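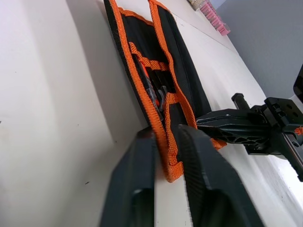 Ladan Sadeghi asks whether the pouch may be repacked in any order so long as it closes. It may not; the order is graded in Unit 4.

Bench Skills, Handout 3: Care of the Precision Tool Roll

Slim tools are stored lengthwise in the stitched loops and pockets. The orange edging marks the openings and should remain visible after packing. Students must unfold the roll fully before removing any tool.

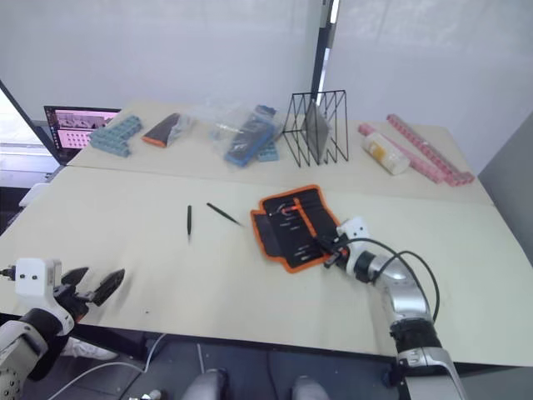

Page last changed: 2022-09-08

Tweezers in use are laid on the tabletop beside the roll, clear of the tools still in their pockets. Replacement rolls are requested from Rostam Zamani on Form 185. Students in the Wetmont section should read pages 70 to 73 of the Clirnance manual before the next session.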